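January 22, 2025
Red box packing, second go

Picking up where I left off with the Muvton stuff. The table was a mess again when I got in (someone had been cutting foam on it, you know who you are), so the first half hour went on sweeping up and wiping down that fake-looking marble pattern, which hides crumbs like nothing else. I keep saying I want a plain surface in there. Still want one.

The job for today was the snack pile and the soft toys, and getting a decent order for putting them into the red cardboard box. Back in August I did this with the brown Hirose cartons and wrote down almost nothing, so I'm trying to be better about it this time. The Privavmont list calls for the soft things to go in last, on top, and I did it that way in the morning. Didn't like it at all! The shiny packets slide around on the cardboard and you end up with a gap in one corner that the toy won't fill, however hard you squash it.

So after lunch I turned it around: box empty and open, bread toy first, packets after. The bread is my favorite of the bunch, I have to say - a fat tan thing with two lime-green stripes curving down the front. It's a funny lump of a shape, with a bump up on one side, so it matters which way around it goes. I wanted the bump toward the back wall. 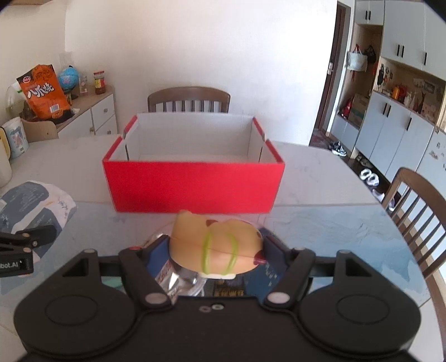 What I think of the box

I like it more than the Hirose ones. White inside, so you can see straight away what you've put where, and the red makes it easy to find on the shelf among all the brown. The rims slope and there's a notch on each side, plus a slit in each of the side walls. I spent longer than I'd like to admit folding a spare one flat and back up again to get a feel for how the cardboard behaves. It's stiff the first few times and then gets floppy along the creases, so I've put the spare aside for practice and we should leave the good ones folded up until they're needed.

We have 58 of them in the closet, by the way. The order said 300, so the rest must be coming separately, or else somebody needs to call. I'll check the paperwork before I get worked up about it.

Toy first, packets after

Much better. The toy gives a bit, the packets lean on it and stay put. I did it over and over until I was sick of the sight of it and I'd do it this way every time now. One thing to watch: the silver packet crumples if you push down on the middle, so put it in by the edges and don't lean on it. The dark blue one with the gold-yellow lettering is easier to place.

Still to do

Ask whether the Privavmont list can be changed, or whether we just note it as our own way.
Try the same order with the Hedance bag in place of the box.
Get more of the wide tape, down to the last roll.
Put the foam scraps in the bin under the window - please.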